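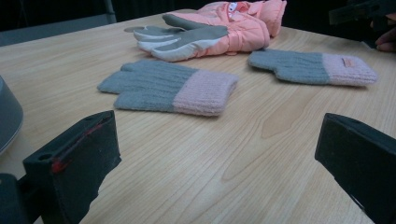 Privadia Scheduler > User Guide > Publishing > Setting up a post queue

4.2 Setting up a post queue

A queue holds finished posts and sends them to a connected social account at set times. Each account has one queue. Connect the account first (section 3.1).

1. Open Publishing and select the account from the left menu.

2. Select New Queue. Enter a name of up to 62 characters. The name is internal and does not appear on posts.

3. Set the time zone. The queue uses this setting for every slot -- it does not follow the time zone of your computer.

Caution: Changing the time zone later moves all unsent posts. Posts already sent are not affected.

4. Select Add Slot and enter a time, such as 9:15 a.m. Repeat for each slot. Slots must be at least 2 minutes apart.

5. Under Captions, choose a default tag set or leave the field blank. Tags are added after the last line of the caption and count toward the network's character limit.

6. Under Approval, select one of the following:
Off -- posts go out at the next open slot.
On -- posts stay in Pending until an editor releases them.

7. Select Save, then Send Test. The test post is visible only in the preview panel.

Note: If the test returns error 367, the account permission has expired. Reconnect the account and repeat step 7. The queue settings are kept.

4.2.1 Pausing a queue

Select Pause at the top of the queue. Slots that pass during a pause are skipped and their posts move to the next open slot after you select Resume. Posts with a fixed time do not move. They are marked Missed and must be scheduled again by hand.

Caution: Deleting a queue also deletes its drafts. Export them first.

1,893 shares

Related articles
Importing drafts from Gisus
Connecting a Javov link shortener
Rondonuwu reports: reading the reach table
Editor and viewer roles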